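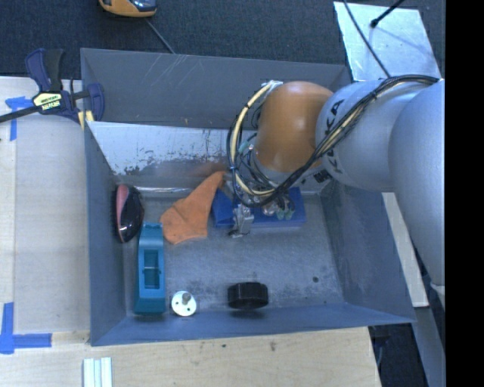 Blue block and orange cloth in a gray bin.

The Notes Column

9 min read

The spreadsheet had 2715 rows when they gave it to me. It was on a thumb drive in an envelope, and on the envelope somebody had written ASSETS in green marker. My manager at Hurkero put it on my desk and said the new software was paid for through the end of next year, so it would be good if there was something in it.

The new software was called Clomis. You put a sticker on a thing, scanned the sticker with your phone, and the thing had a record. Our plan allowed 3000 records. The old spreadsheet would import in one step, the help page said, as long as the columns matched.

I spent the first morning matching columns. Item name went to item name. Location went to location. Purchase price went to value, which wasn't quite right, but there was no better place for it. Then I got to the notes column and clicked Import, and a yellow box came up saying that some notes were longer than 200 characters and would be shortened.

I clicked Cancel and went to look at the notes.

The man who had kept the spreadsheet before me had worked at Hurkero until spring. I met him once, on my first day, when he showed me how to jiggle the key in the stockroom door. He wore a cardigan with leather buttons. After that he was gone, and I had his desk, which was asset 88.

Most of his notes were ordinary. Scratch on left side. Needs new bulb. Returned by Zeleke, no power cord. Zeleke was the firm that had the floor under ours, and they borrowed things. But on some rows the notes went on until the cell was taller than my screen.

Row 412 was a label printer. The note said it jammed when the weather was damp, and that you could fix it by opening the lid and leaving it alone through lunch. Then it said: My wife called while I was waiting on it. She said the doctor wants to see her again, and this time they would like me to come too. Lid open until 1:15. Works now.

I read that and then got up and filled my water bottle, though it was mostly full.

I didn't go looking for more that day. I did the walk-through, which was the other part of the job. You were supposed to find each thing, put a sticker on it and mark it as found. I started on the east side with a roll of stickers around my wrist like a bracelet. People lifted their elbows so I could get at their monitors. A woman in billing asked if I could mark her chair as missing so that she would get a new one. I said I could see the chair. She said that was what he always said.

"Did he do this every year?" I asked.

"Every August," she said. "He carried a clipboard. He used to come by when it was hot and ask if the fans were staying put."

The fans had not stayed put. I found one in a restroom and one on its side in the loading area, holding a door open.

It took me three weeks. When I was done I had found 2178 things. I wrote that number on a pad and the old number above it and subtracted, and then did it again on the calculator. My manager looked at the pad and wanted to know what the difference was.

"Things that aren't here," I said.

"Were they ever here?"

I said I would find out. He told me not to spend too long on it. For anything we couldn't find, I could pick Lost, Sold or Scrapped from the menu, and if I wasn't sure I should pick Scrapped, as it didn't send an email to anybody.

So I had to read the rows after all. I sorted them by what was missing and began at the top with a carton of coffee before anyone else was in.

A lot of it was easy. There was a whole run of beige keyboards that had gone to a school. There were desk phones from the building on Fuden Street, where Hurkero had been before I was hired, and the note on the first of them said the phones had been left in the wall and the landlord could have them. I marked those Sold and then changed it to Scrapped, because no money had come in.

Row 1130 was a folding cot. Under location it said County Hospital, fourth floor. The note said: Signed out to myself. They only have the one recliner and it doesn't go back all the way. Told the front office. They said take it as long as you need.

There was a return date, eleven weeks later. Under condition he had put Good.

Row 1131 was a small desk fan, same location, same return date. Row 1132 was an extension cord. The note said: Did not come back. Will replace. Then there was a row 1133 for an extension cord, new, bought by me, receipt at home. It had a value of zero.

I looked for that cord on Saturday, when I had come in to finish the stockroom. It was on a nail behind the door, wound up and tied with a bread tie. I put a sticker on the plug end, where it would lie flat, and scanned it. The phone buzzed and showed me a green check mark. That made one more found, and I had to change the number on the pad.

The cot I never found. I looked behind the shelving and in the room where they kept the holiday things. Row 1130 said it had been returned and I believed it, but somebody must have taken it since then. The menu was waiting. I left it open and went on to the next row.

After the cot there were no long notes for a while. Then there was a batch of them, all written in the same month, and they were just about the things. He had gone through the whole office and written down what was wrong with each item and how to live with it. The conference table has one short leg, turn that end to the window. This projector will say it is overheating, it is not. If the shredder stops, say who used it last out loud, someone will come and empty it. I tried that one. A man from shipping came right over and emptied it.

On Monday I wrote to Clomis support and asked if the notes could be longer. I got an answer the same afternoon. The limit was the same for every plan, they said, but I could attach a file to any record. Many customers attached warranties.

I told my manager I needed two more days. He asked what for, and I said formatting.

For each long note I made a text file. I copied what he had written into it and didn't fix the spelling. I named each file with the old row number and attached it to the record with the paper clip button. In the notes box I put the part a person would need, like the damp weather and the lid. Where there was nothing a person would need, I wrote See file.

I thought for some time about whether the file for the label printer was any of the company's business. He had put it there himself, in the company's spreadsheet, and for all those years anyone could have opened it. It was possible nobody had. It was possible he had forgotten it was there. I had his number on a sheet taped inside the desk drawer, under the words QUESTIONS ABOUT DOOR.

I called on my lunch break. He answered with the television going behind him. I told him who I was and he asked if it was the door.

"The door's fine," I said. "I'm moving the spreadsheet over. Some of the notes are long. I wanted to ask if you'd like any of them taken out."

The television went off.

"Which ones?" he said.

I told him the printer and the cot, and the fan.

He was quiet, and I could hear him pull a chair out from a table. Then he asked whether the printer was still jamming. I said it had on Thursday. He asked if I'd left the lid open and I said yes, the whole lunch hour.

"I'd like a copy," he said. "Of those. Then you can take them out of yours, if it's easier. I don't have much else from then with the times on it."

I said I would print them. He gave me his address and spelled the street twice. I wrote it on the pad under the two numbers.

The printer on our side was out of toner, so I used the one by billing. The woman there watched the pages come out and asked if that was her chair.

"It's something else," I said.

I put the pages in the envelope the thumb drive had come in, with the green writing on it, and then decided that wasn't right and went to the stockroom for a clean one. The key stuck. I jiggled it the way he had shown me – up, then toward you – and it opened. The cord was on its nail.

When I got back to my desk I opened the cot again. I clicked the menu and looked at Lost, Sold and Scrapped. There was a fourth choice lower down that I hadn't noticed, Checked Out, and it wanted a due date. I left the due date blank, and it let me save.

Contact | © All stories remain the property of their authors | Back to top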